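Student Work > Summer Projects > Geography > Briltstead Rain Gardens

Where Does the Rain Go? A Summer of Puddles in Briltstead
Triin Jõgi and Odair Paiva
16 Aug 2021

We started in May with one question: why does the lower end of Gisari Street flood when the upper end stays fine? Both ends have the same drains and the same kind of pavement, so we figured the answer had to be in the ground next to it. It was, and we got way more interested in dirt than we ever expected to be!

Our method was simple. We pushed a bottomless coffee can into the soil, poured in a measured amount of water and timed how long it took to sink in. We did this 131 times, in front yards, tree strips and the old Tarawneh lot (thank you to everyone who let us kneel in their flower beds).

The slowest spots were all on mowed lawn near the bottom of the hill, where the soil is packed hard. The fastest was the Broderetti family's rain garden, planted with sedges and joe-pye weed. Water just vanished there. We ran that one four times over because we didn't believe it.

Next we measured roofs from the county map. The 3181 square feet of roof on the lowest block all drains toward the same corner, and only 1669 square feet of that passes over any planted ground first. So the corner never really had a chance.

If we kept going, we would test again in winter, when the ground is already soaked, and we'd love to dig a small rain garden of our own on the Tarawneh lot and time it every month.
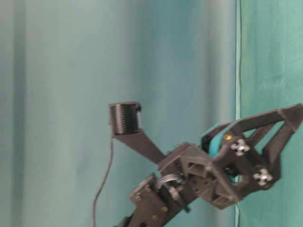
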